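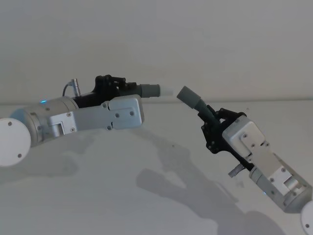 Figure 4. Two robot arms, each gripping a gray cylinder, tips nearly meeting.

4. Setting Up Character Files

This section covers entering heroes, villains, gods, talking swords and other residents of your comic collection into Grallent. It assumes you have installed the program and imported at least one series (Section 3). If you skipped Section 3, the New Character button will be gray and will stay gray however hard you click it.

The examples use the Skistden starter library, which has 1620 character entries and far more evil twins than it needs. You can delete it later from the Libraries menu.

4.1 Creating a character

1. Open the Characters tab and click New Character.
2. Type the name most readers would look up. Titles go in the Titles field. "Biria" is a name; "Biria, Thrice-Crowned Scourge of the Salt Kings" is a title with a name stuck to the front.
3. Choose a continuity. If the character appears in several, pick the earliest one and add the rest under 4.3.
4. Enter the first appearance as series, issue number and page. Cameos in shadow count. A hand on a doorknob counts if a later issue says whose hand it was.
5. Click Save. Grallent assigns an entry number, which you cannot change. Several people have asked for 666. The answer is still no.

Note: Accented letters are kept in the display name and ignored in searches, so typing "van" will find Văn. It will also find every character who owns a van. Turn on Match Accents in Search Options if that bothers you.

4.2 Powers and abilities

The Powers box has two columns, Shown and Claimed. Shown is for anything the character does on the page. Claimed is for anything the character says they can do, usually while standing on a balcony.

1. Click the plus sign next to Shown or Claimed.
2. Pick a power from the list. There are 44 standard powers. If yours is missing, choose Other and type it in.
3. Attach an issue reference. Entries in Shown will not save without one.
4. Set the Strength slider. The top mark is labeled Cosmic. Please try one of the lower marks first.

Biria makes a good practice case. She raises the dead in front of witnesses, which goes under Shown. She also tells three different kings that she drank a sea. That goes under Claimed until an artist draws it.

Caution: Moving a power from Claimed to Shown changes the character's rank in every comparison chart that uses it. There is no undo for this in the current version. Export your library first (File, Export, Full Copy).

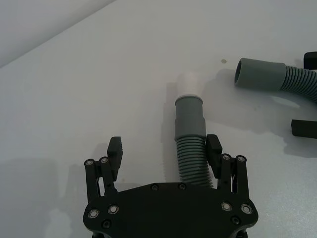 Figure 5. Black gripper, fingers open on either side of a gray drain hose.

4.3 Deaths, returns and other paperwork

Every character has a Status field with four settings: Alive, Dead, Unclear and Was Dead. Most long-running characters end up on Was Dead sooner or later, and you may wish to save yourself some time.

1. Open the character and click Status.
2. Click Add Event and choose Death, Return or Replacement.
3. Enter the issue reference for the event.
4. If no body was found, check No Body. Grallent will set the status to Unclear and leave it there.
5. Repeat for each event. Up to eight fit on the summary card, and the rest go to a second page. Văn has a second page.

Use Replacement when somebody else takes over the costume. Do not use it for clones, who need their own entries linked through the Relations tab. A clone who replaces the original needs both. A clone who replaces the original and then turns out to be the original should be left alone until the next issue comes out.

Note: Flashbacks are marked "fb" after the issue number and do not change the status. If a dead character is walking around in a flashback, the program will let it pass.

4.4 Checking for duplicates

Run this after any large import.

1. Go to Tools, Find Duplicates.
2. Choose Loose for secret identities or Strict for spelling mistakes.
3. Review each pair. Click Merge, Keep Both or Ask Later.

A Loose search of the full Skistden library compares almost 3035 aliases and takes a few minutes on an older computer. The progress bar stops for a while near the end. Leave it alone. It will move again once it has finished with the characters named "The Stranger."

Caution: Merge keeps the older entry's picture and the newer entry's notes. Hold Shift while clicking Merge to choose for yourself.

If two entries merge by mistake, open Tools, Merge History and click Split. Merge History holds everything since you last closed the program and is emptied when you close it again.

Section text revised 08/02/2021. Printing character cards is covered in Section 5.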